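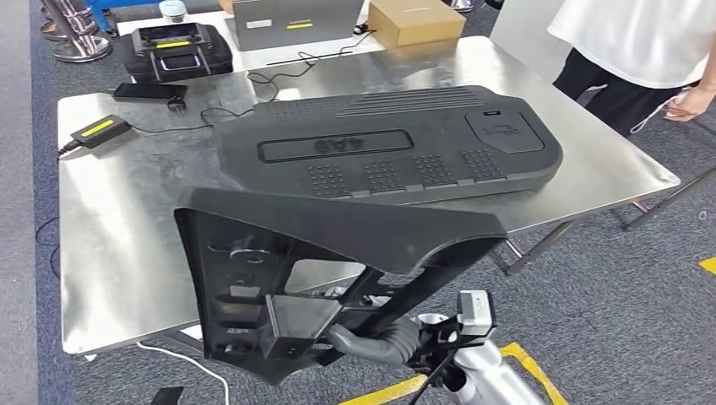
Cell 12, bracket held above the engine cover, steel table.

Tamstead Automation Users Board
Section: Cell Setup and Maintenance
Topic: Bracket slips in grip after finger pad change - Cell 12

cellkeeper_T
Posted 12/01/2023

Good morning. I am responsible for the upkeep of Cell 12 at Tamstead, which handles molded plastic engine parts on a stainless steel table. I would be grateful for advice on a holding fault that began after the last pad change.

The part in the gripper is the black triangular bracket, open on the underside with internal ribs. The arm takes it from below and to one side. Since the new pads were fitted, the bracket turns slightly in the fingers when the wrist rolls over. The gripper does not report a lost part, and the cycle continues, but the bracket then arrives at the wrong angle.

Work carried out so far:
Pads removed, seats cleaned, pads refitted.
Finger screws set to the torque on the Malý sheet.
Gripper zeroed with the fingers fully closed.
Tool load checked against the value in the controller.

The fault is present on roughly 40 percent of cycles. Grip force is unchanged from the old pads. Should the force be raised, or is there something else to examine first?

rmh_service
Please do not raise the force yet. Ribbed parts of this type flex, and a higher force will close the web without giving a better hold. Kindly state which pads were fitted and where on the part the fingers make contact.

cellkeeper_T
The pads are the Workard flat type, medium hardness. The previous set was also from Workard but had a fine groove. Contact is on one outer wall and one internal rib.

plantfloor_east
I must disagree with rmh_service in part. We run a similar bracket and had to go up on force when we changed to flat pads. A flat pad has no edge to bite on the rib. We have had no cracked parts in 1,000 cycles since. I would raise the force in small steps and inspect the rib after each one.

rmh_service
That may be acceptable for your part. It is not a sound first step on a part whose wall thickness has not been stated. The change that was made was the pad, and the pad should be examined before any setting is altered. If a grooved pad is in stores, please fit one finger with it and repeat the test.

Olin_wrench
Has the hose been looked at? In your picture the thick corrugated hose curls to the left underneath the bracket, quite near it. On our arm the hose bracket had been put back one hole out of place after a pad change. At full wrist roll the hose pulled on the sensor module and the reading drifted. We lost two shifts looking at pads.

cellkeeper_T
Thank you. The hose clip was indeed taken off to reach the lower finger screw. I will check its position against the setup record from May.

plantfloor_east
A hose will not turn a part in the fingers. It may upset a sensor reading, but the original post describes the bracket moving. These are separate matters and should be treated separately.

Olin_wrench
It will turn the part if the hose rubs against it. I have seen the polish marks. Run the wrist through its full travel at reduced speed with the bracket in the fingers and watch the gap. Stay outside the marked area while you do so.

gauge_room
A further point on the table. Smudges and light scratches on the steel are to be expected, but the chargers and loose cables should be cleared from the top before any slow-speed test. There is a phone by the back edge as well. Our site rule is that only the parts under test remain on the table, and I would recommend the same to others.

cellkeeper_T
Noted. The table will be cleared before the next test.

gauge_room
May I also ask whether the engine cover serves as the reference for the bracket angle? If so, it ought to sit in a fixed nest. A cover placed flat on bare steel can creep, and the bracket may be blamed for an error that belongs to the cover.

cellkeeper_T
The cover is the reference during setup only. In production it is located by two stops. I accept that the setup check would be better with the stops in place.

rmh_service
Agreed. Please change one item at a time and record the count for each run. Otherwise the cause will remain unknown even if the fault goes away.

cellkeeper_T
Results to date, for the record.

The hose clip was one position too far forward. It has been moved back to the position in the setup record, and there is now clear space at full roll. With the flat pads still fitted, the fault was reduced but did not stop.

One grooved pad was then fitted on the rib side, with the same force as before. We have run 693 cycles in this condition and recorded three angle errors, all during the first hour.

plantfloor_east
Three errors is still three errors. A modest increase in force would very likely remove them, and I would not leave the cell in this state for production.

rmh_service
All three fell in the first hour. New pads carry a release film from the mold and need to be wiped with alcohol before use. The Workard leaflet does mention this, in small print on the reverse. I would wipe both pads and repeat the run before touching the force.

Olin_wrench
Please also mark the clip position on the arm with paint pen. The next person to change the pads will remove it again.

cellkeeper_T
The clip position has been marked. A second grooved pad is on order through Rateria, and both fingers will be fitted with the same type when it arrives. The pads in use will be wiped at the next stop and the run repeated at the present force. I will post the count in this topic.

plantfloor_east
Please include the force value when you do. My view on that has not changed.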